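盒子的第二次生命

我住在这个城市已经很多年了，中文还是我的第二语言，所以写得慢，请读者原谅。今天我想写一个小题目：漂亮的包装盒，应该留还是应该扔。

我的意见是：应该留，但是要有条件。

上个月我整理了柜子。我把所有的空盒子拿出来，放在地板上，一个一个地数，一共是17个。有饼干盒，有茶叶盒，有一个Zovetti巧克力的圆盒，还有一个Camenzind的长方形纸盒，原来装的是两条手帕。手帕早就不见了，盒子还在。我先生看了以后说，我们家是在给空气交房租。这句话我想了几天，觉得他说对了一半。

现在流行的整理方法，大部分劝人先扔。它们的道理是，空盒子没有用，占地方，你留着它只是因为舍不得。我同意“舍不得”是真的。可是我不同意“没有用”。一个盒子如果关得紧、开得顺，形状又方正，它就是很好的工具。我在Maromell商店看过一种新的收纳盒，颜色是灰的，没有图案，要200块钱一个。人们把家里有花的盒子扔掉，然后去买灰的盒子，这件事我到现在也不太明白。

有人会回答我：灰的盒子整齐，放在一起好看。这个理由我尊重。但是整齐也有它的缺点。我的朋友家里有一整面墙的同样的盒子，她每次找剪刀，要打开好几个。我找剪刀，只要找那个画着玫瑰的盒子。图案对我来说就是标签，而且不会掉下来。

所以我说的条件是这样的。第一，留下来的盒子，里面必须有东西。空的盒子可以等，可是不能等太久，我给它们的时间是到年底。第二，盒子的图案要跟里面的东西有一点联系，哪怕这个联系只有自己懂。比如印着童话的盒子放孩子的牙和小卡片，有花的盒子放信。第三，同样大小的盒子不要留太多，两个够了。

还有一个问题比较难，就是塑料包装。纸和木头会旧，旧了有旧的样子。塑料袋和塑料壳旧了就是旧了，发黄，变脆，碰一下有很大的声音。我以前也留过，因为上面的花印得真好看。可是一个软的袋子不能叠在别的东西上面，也站不住。我现在的做法是，花再好看，也请它走。写到这里我有一点难过，因为我知道自己对木盒和对塑料的态度是不公平的。

木盒我是特别喜欢的，尤其是用花纸装饰的那一种，前面带一个小小的金属扣。打开它需要两个动作，不能一下子就掀开。我认为这很好。放在里面的东西，因为这两个动作，会得到一点尊重。杂志Gamine有一期说这种盒子“太甜”，我想，甜不是错误。家里很多东西都是白的、灰的、直的，有一件粉红色的东西，眼睛可以休息。
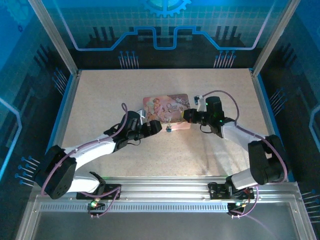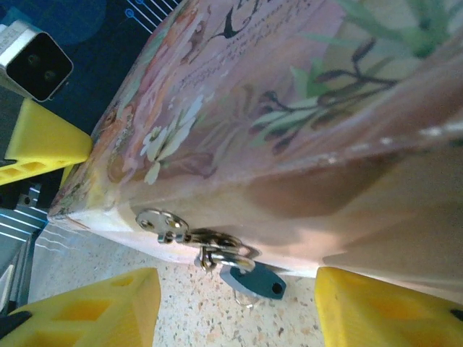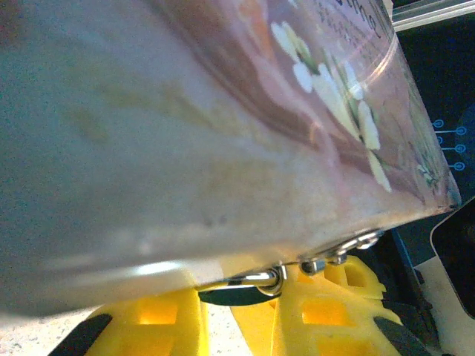
粉红色的纸样和小花，不同的包装，不同的命运。

文章的初稿我先给几个人看了，丽芬不同意我的第二个条件。她说图案和内容不必有联系，她自己的针线二十年来一直放在月饼盒里，全家没有一个人找错过；她又说，给空盒子定期限是很残忍的，因为好盒子常常要等很久，才等到一件大小正好的东西。我回信说，期限可以商量。后来我把那个Camenzind的纸盒又从门口拿了回来，现在里面放的是电池。

相关文章
抽屉里的旧钥匙要不要留
为什么我不再买礼品纸
一块桌布用了多少年
给朋友寄包裹的几个小习惯
257封旧信的整理笔记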